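Speaker notes: Keeping the minutes of a small charity
Flumine Governance Sessions, Jan 26, 2019
Room: Ellis Hall, ground floor

Slide 1. Opening
Good morning, and welcome on behalf of Flumine. The session lasts until the coffee break and questions may be put at any point. Copies of the handout are at the back. Delegates who requested large print should collect theirs from the registration desk.

The subject this morning is minutes: what they must record, what they may leave out, and how long they should be kept. Our advice service received 2619 written enquiries last year. A good number began with a decision that no member of the board could afterwards find in writing.

Slide 2. What minutes are for
Minutes are the record of what a board decided. They are read by auditors, by new trustees and, now and then, by a court. Most of those readers were not in the room. The person writing should assume a reader who knows the charity's name and very little else.

Pause here. Ask how many present have taken over a set of minutes from someone else and been unable to follow them.

Slide 3. The decision line
Each item should end with a decision line, set apart from the discussion. It states what was agreed, who will act and by when. Where no decision was reached, the line should say so. "The board noted the report" is acceptable. "There was a useful discussion" is not, as it leaves the reader with nothing to act upon.

Refer to the handout, page 2. The Drenari Trust minutes reproduced there run to 18 pages for one evening. The same meeting, rewritten by our office, fills two. Allow delegates time to compare the item on the roof repairs, where the sum approved appears only in the middle of a long paragraph on the weather.

Slide 4. Recording disagreement
Trustees sometimes ask for their objection to be written down. They are entitled to this, and the wording should be short and agreed before the meeting closes if at all possible. Names need not be attached to ordinary remarks. A vote should be recorded by number unless the governing document asks for more. 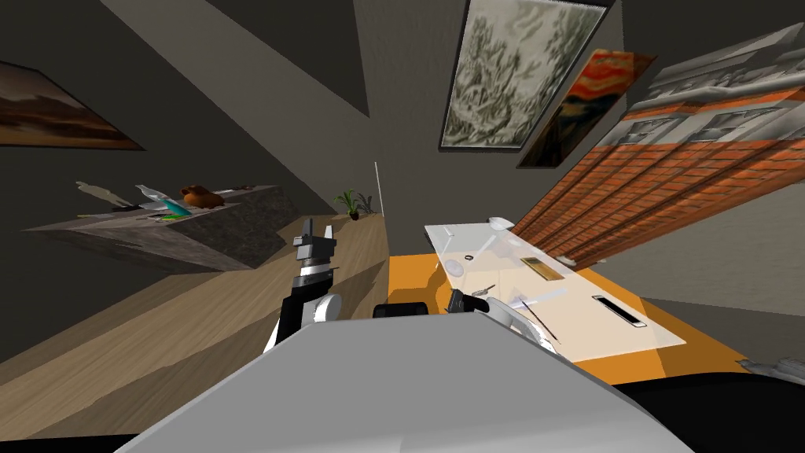
Flalen wrote to us after the previous session to say that this advice had caused them some difficulty. Their board had stopped attaching names to remarks, and a trustee who had raised a concern about a lease later felt that the record hid it. They asked whether a concern should be treated in the same way as an objection.

Our answer is that it should, where the trustee requests it. A concern about money, safety or a conflict of interest should be minuted with the name of the person raising it, whether or not a vote follows. The handout has been amended on this point.

Slide 5. Draft and approval
The draft should go to the chair within a week and to the full board soon after. Corrections are made at the next meeting and noted there. The signed copy is not altered afterwards. If an error comes to light years later, a fresh minute is made which refers to the old one.

Remind delegates that notes taken by hand may be destroyed once the minutes are approved, provided the charity has a written policy saying so.

Slide 6. Keeping the record
Signed minutes should be kept for the life of the charity. Paper copies belong in a dry, locked place with a list of contents. Electronic copies should be held in at least two locations, and more than one officer should be able to open them.

If time is short, omit the next paragraph and go straight to questions.

One member charity lost 200 pages of signed minutes when a cellar flooded. The board rebuilt most of the record from copies held by former trustees, which took until March of the following year.

Slide 7. Questions
Repeat each question before answering, for those using the hearing loop. Matters concerning a particular charity should be taken privately at the Flumine desk during the break. Feedback forms may be left on the chairs.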